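Textile Care, Session 5 — Flat Work and Folding
Notes for the group. W. Hellwig

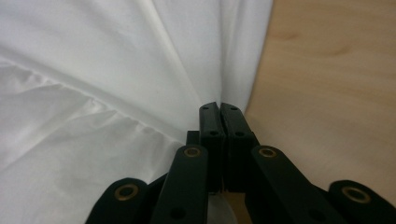 Fig. 1. White cloth on a wood surface, edge pinched. Wavy seam at lower left.

Read before the practical. Bring one white cotton item, washed, not ironed. Pillowcase, shirt, half a sheet, whatever you have.

Seams first. Look at how the cloth lies in Fig. 1 — long soft fold up top, small ripples along the seam line. Typical trouble spot. Sewing thread and cloth can shrink by different amounts, so the seam draws up and everything next to it puckers. Smoothing the middle wont fix it. Hold the seam at both ends, short pull along its length, let go, lay flat again.

Pinching. Take the edge between two fingers and you get a sharp crease running in from that point. Fine while moving the cloth, bad if you leave it and press over it. Open hand for the last pass, always.

Order of work:
Shake out once, hard
Lay flat, one edge parallel to table edge
Pull seams
Smooth from center out
Fold edge to edge, check corners, fold again

Table: clean and dry. Wipe it, wait, then lay out. White picks up everything. Last time we had Ciltetti wax polish on two sheets and Benedikt Wiegand had to rewash the lot.

Pressing — cotton label with no dots crossed out, iron on the hot setting, cloth slightly damp. Seam from the wrong side first, then the right side. Don't drag the iron, lift and set. Hems with more then one layer need longer, check the underside.

Storage. Not straight into the cupboard after pressing. Leave 24 hours on the open shelf. Heitmann handout covers yellowing on the fold lines, p. 4, we'll go over that next time.

For next session: fold 5 items same size, bring them stacked. Wumpini Mahama has the spare pillowcases if you need any. Questions to Ute Böttcher, she has the sign up list for the press too.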